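Moving the Stakell Booking Tool from Callbacks to Async Functions

Project report, second-year software engineering

1. Background

Stakell is a room and equipment booking tool used by students at the Novville campus. It was written several years ago as a small Node.js server with a browser front end, and it has been passed from one student group to the next. By the time our group received it in February, the code worked most of the time but was hard to change. Nearly every function on the server took a callback, and some of the callbacks were nested five or six levels deep.

Our task was to convert the server code to async functions without changing what the tool does for the people who book with it. We were also asked to write down any errors we found along the way. The front end was left alone except for one file, which is covered in section 4.

2. State of the code at the start

The server had 27 source files. There was a test folder, but most of the tests in it had been switched off by an earlier group and no longer matched the code. We decided early on that we could not convert anything safely until we had tests we trusted, so the first three weeks went to that.

We wrote the new tests against the HTTP routes and left the internal functions out of it. A test would send a booking request, look at the response, then check the database. This meant the tests would still be valid after the conversion, as the routes were the one part of the server that was staying the same. We finished with 80 tests. They ran slowly at first because each one rebuilt the database from scratch. Wrapping each test in a transaction and rolling it back at the end fixed most of that.

One of the older helper modules came from a package called Clanberg, a small queueing library that is no longer maintained. It limits how many database calls can run at once. It calls its callback with the result first and the error second, the reverse of the usual Node order, so the standard promisify function could not be used on it. We wrote a wrapper of about a dozen lines and kept the library in place for the time being.

3. Method

We converted the code from the bottom up, starting with the database functions and working towards the routes. Each converted function kept its old callback version for a while as a thin layer on top of the new one. Old code could go on calling the old version, and we could merge to the main branch every few days.
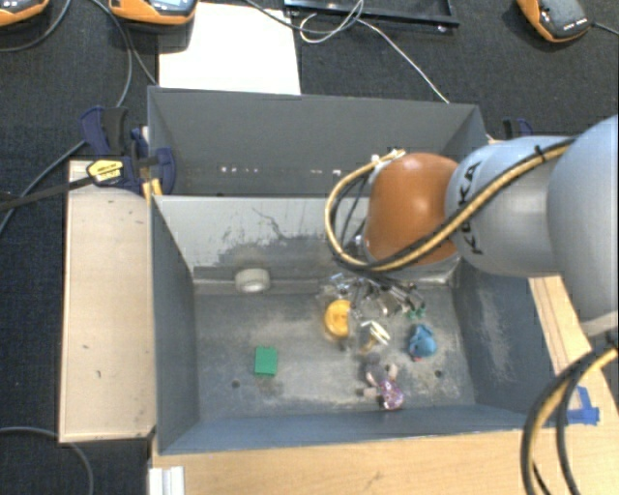

The drawback was that for about a month both styles existed side by side. Twice somebody in the group called a new function and forgot to write await in front of it. JavaScript does not complain about this. The code receives a promise object, which counts as true in an if statement, so a check such as "is this room free" passed every time. Our tests caught the first case but missed the second, as none of them tried to book a room that was already taken by the same user. We added that test, and turned on a lint rule that reports promises that are not handled.

We removed the callback layers in one go in the second last week. The change touched 1,217 lines, most of them deletions.

4. Problems found

Double responses. In four routes the server could send two responses to one request. The error branch called the callback but did not return, so the function carried on and called it again. Node logged a "headers already sent" error, which earlier groups had noted in the readme as harmless. The fault disappeared once the routes used try and catch.

Lost errors. Several callbacks accepted an error argument and never looked at it. When we converted these, the errors began to be thrown, and the server started returning status 500 in places where it used to return an empty list. We had to decide case by case what the behaviour should be. For a failed search we now show a message. For a failed attempt to load the user's colour settings we use the defaults and write a line to the log.

Loops. The nightly reminder job went through all bookings with forEach and an async function inside. This starts every call at once and does not wait for any of them, so the job reported that it had finished before the emails had been sent. We changed it to a for...of loop with await. It takes longer now, but it runs at 2 am and the extra time does not matter.

Front end file. The calendar page relied on the order in which two responses arrived. With the old server the room list nearly always came back first. After the conversion it sometimes came second, and the calendar was drawn with no room names. We changed the page to use Promise.all and draw once both responses are in.

5. Load check

We wanted to know whether the new version was slower. Amoah, the test server shared by all the project groups, was used for both measurements. We sent 200 booking requests at the same time to the old version and then to the new one. The difference in total time was smaller than the difference between two runs of the same version, so we cannot say that either one is faster. Other groups were using the server as well, and a proper comparison would need a machine with nothing else running on it.

6. What is left to do

The queueing library should be replaced. Our wrapper hides its odd argument order, but it has no way to cancel a call that is waiting, and a slow query can hold up everything behind it.

The tests cover the routes well but do not cover the reminder job. We checked that by hand with a test mailbox.

Error messages are written directly in the route files in English. A later group may want to move them to one place so they can be translated.

7. Notes for the next group

Run the linter before each commit. The setup steps are in the readme, which we have rewritten. The old readme is kept in the docs folder, as it explains some of the database column names that are not described anywhere else. The column called "slot2" is still in use even though nothing in the server code mentions it by name. It is read by the export script, and removing it will break the monthly usage report.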